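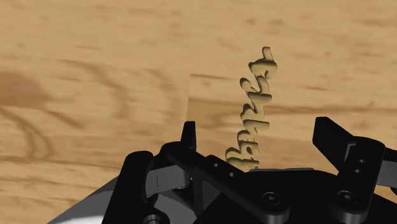

# Lavstead Recipe Ratings

2 min read

1,634 home recipes with star ratings, 1,397 of them with a written review. Treat the stars with suspicion – most reviewers swapped at least one ingredient before scoring.

## Known problems

- Cooking times are self-reported. I don't believe 11 of them at all.
- "Serves four" means whatever the cook wanted.
- Three soups are probably the same soup.

## Use

Fine for practice. I wouldn't rank anything with it. Last update: January.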